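Hi Vibeke,

Second report on the Tarden grant, and it's a longer one than last time because June got away from me in the best possible way! You asked for plain talk and no slides, so that's what you're getting.

The short version: the loom frames are cut. All of them. I know I told you the joinery would be the hard part, and it was, just for a completely different reason than I expected. The birch ply we got from Lellus runs a hair thinner than the label says, so every slot I'd drawn was too loose and the first frame wobbled like a card table. Kimie Uchida spent two evenings with me redoing the file so the slot width is a single number you type in before you cut. Measure your sheet, type it in, cut one test comb, then go. I wish I'd drawn it that way from the start (she did mention this back in the spring, and I'd like it on record that she was right).

Laser settings took a while too. Our machine was scorching the back face on anything with tight curves, and the heddle holes came out brown and sticky. Slower with more air cleaned it up a lot, and masking tape on both sides did the rest. Peeling tape off 200 tiny heddles is nobody's idea of fun -- I put on the radio and got it done.

On money, we've spent 3380 of the grant so far. Most of that is plywood and the new lens, and then 557 went to Hjaltadóttir for the wool, which came in gorgeous grays and one very loud orange that everybody fights over. I haven't touched the travel line. If it's okay with you I'd like to move it over to materials, and I'll send the form once you say yes.
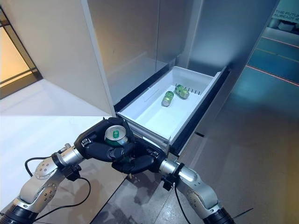 The evening classes filled up fast. Lerato Molefe is teaching the beginner group and has rewritten my handout from top to bottom, so now it starts with warping the loom instead of four paragraphs of me going on about kerf. We've had 71 people through so far, counting the open night. A few came back with their own designs for shuttles, including a fish one that works way better than mine!

What's not done: the folding stand. Baldur Zoëga has made three versions in scrap and the hinge keeps splitting along the grain. We're going to try a printed hinge next, or maybe just a bolt and a wing nut, which I'm starting to think is the grown-up answer. I'd rather push that to the next report than hand you something that pinches fingers.

Also still open is the write-up. The cutting files are in decent shape but the assembly notes are mostly in my notebook and partly on the back of a Carkard box. Sadia Ansari has offered to build a loom from the notes alone, with me out of the room, and mark every place she gets stuck. I'll fix those and send you the whole package with the final receipts.

Let me know about the travel line when you get a minute.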